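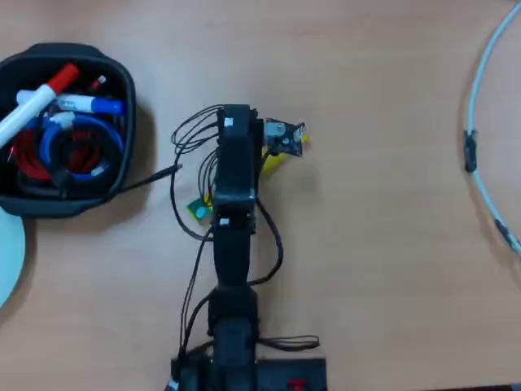

Worthorpe paper mill opens to visitors twice a year, and the November tour started at 10 a.m. from the weighbridge. The site is run by Tastari and makes uncoated book paper and a small tonnage of envelope stock.

The first stop was the pulper. Baled pulp is broken up in warm water and held at a consistency low enough to pump. Rejects go to a skip by the north door and are weighed each shift. 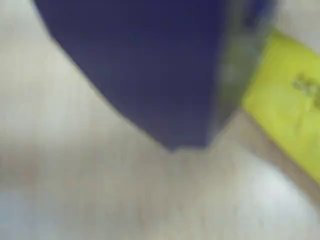

From there the stock passes through two refiners in series. Plate wear is checked by power draw, with a full inspection at planned stops. The older refiner, a Krajewska unit, is noisy and ear defenders are compulsory in that bay.

The paper machine trims at just under its design width and was running 60 gsm cream at 800 metres per minute. The drying section is fully hooded, so little can be seen from the walkway apart from the control screens. Moisture at the reel is measured by a scanning head supplied by Morkora.
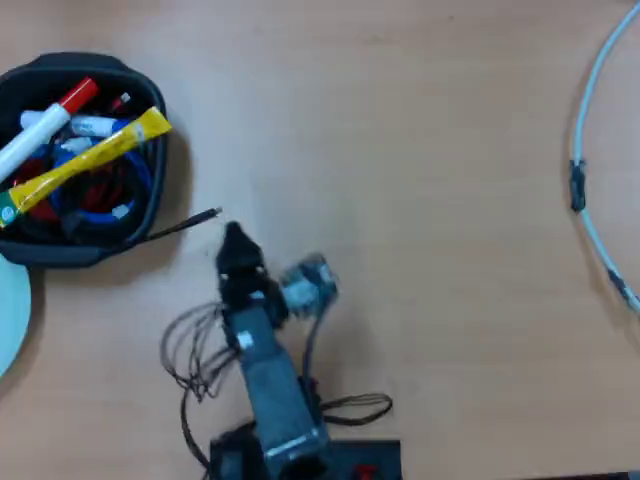 Effluent treatment came last. Almost 68 per cent of process water is returned to the pulper after clarification, and the remainder is treated and discharged to the river under permit. The tour finished at the weighbridge at half past twelve. Flat shoes are required and the car park is unlit.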